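Print this thread | E-mail this thread

Gearóid Hegarty
Posted in March, 9:40 pm

1. Right, towel people, assemble. I have spent the whole evening thinking about how to fold a bath towel and I have never been happier. Thread!

2. Background: we moved to Foltstead over the summer and the linen cupboard in the new place is narrow. Really narrow. The old fold (in half, in half again, shove) leaves a fat square that sticks out past the shelf and stops the door from closing.

3. My mum's fold was thirds lengthways and then in half. Gorgeous on a deep shelf. On ours it just flops forward every time you pull the one underneath, and then you're refolding the lot at six in the morning in your jocks.

4. So I'm starting again from the flat towel. Before any folding at all you want it spread right out, corners tugged, wrinkles chased towards the hem. I used to do this in mid-air with my chin. A table is SO much better, and a table with a cloth on it is better again, as the towel doesn't skate about.
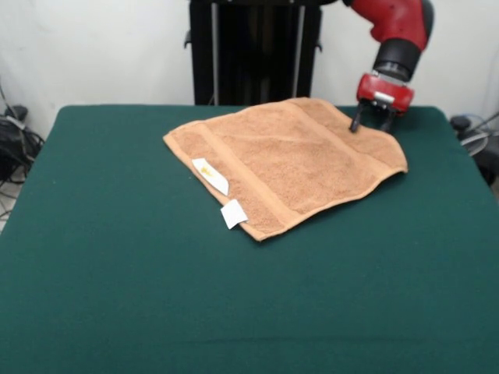
Tan terry on green felt, all spread out.

5. Can we talk about the woven bands for a second? The smoother strips that run across near each short end. I'd owned towels for my entire adult life and never used them for anything, and they are the best folding guide going! Line one band up over the other and your halves are square, no squinting required.

6. (Yes, they have a proper name. I've heard dobby border and I've heard header. My aunt calls it the racing stripe and I'm sticking with that.)

7. Care tags next. Always start with the tag end nearest you or always start with it furthest away, I don't care which, but pick one. If the tags end up on the inside of the fold every time, the stack looks a million bucks. If they poke out the side it looks like a jumble sale, even when the folding is perfect.

8. The fold I've landed on, for anyone with a mean little cupboard like ours:
Long edge to long edge, smooth it down.
Racing stripe to racing stripe.
Then 3 equal parts, rolling the last one under so the fat rounded edge faces out.

9. That rounded edge is everything. You can grab it with one hand and the towels above it just settle. I did it for the kids' swimming towels too and they're behaving themselves for the first time since about 2000, which is older than the kids, but you get the spirit of it.

10. Bath towels fit 6 to a shelf this way. SIX. I opened the door twice before bed purely to look at them.

11. Several of you asked about thick ones. We've got a couple of the heavy Lubis towels that were a wedding present, and they fight back. Loopy pile grips itself, so when you drag one layer across another it bunches. Lift and lay, don't drag. Pinch the two far corners, bring them over in the air, set them down, let go.

12. And if it does go wrong, don't try to rescue it from halfway. I lost a good ten minutes of my life picking at a lopsided one, pulling a corner here and a corner there. Once you've got a heap with a peak in the middle, open it back up and go again from flat. Much quicker, and far better for the blood pressure. 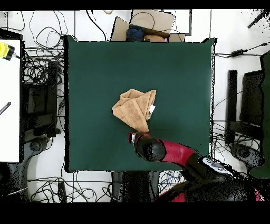 Niamh replied that she skips the table altogether and folds hers on the closed lid of the washing machine, and that anyone with a narrow cupboard should be rolling them end to end like a sleeping bag and standing them up in a basket.

13. Rolling! I'm so glad this came up. I did a rolling phase in the Sangate flat and it was lovely for hand towels and face washers. For bath towels I found the rolls fattened up in the middle and fell over like skittles whenever I took one out. If your basket is snug enough to hold them upright, though, go for it, I'm a bit jealous.

14. Washing machine lid is a cracking idea if yours is a top loader. Ours is a front loader under a bench, and the bench belongs to the kettle.

15. A box does a decent job too, for the towels that have been retired to dog and beach duty. Any cardboard box with the flaps left on. Those don't get the racing stripe treatment, I just chuck them in, I'm not a monster.

16. One more thing and then I'll let you all go. Go easy on the fabric softener. The lady at the Tornivdale laundromat told me this years ago and I ignored her, and our towels went slippery and sad. We've cut right back, and they've got some of their grip again and they hold a crease far better.

17. Fitted sheets tomorrow night, if I can find the corners. Send me your methods, I will try every single one of them, even the one with the broom handle!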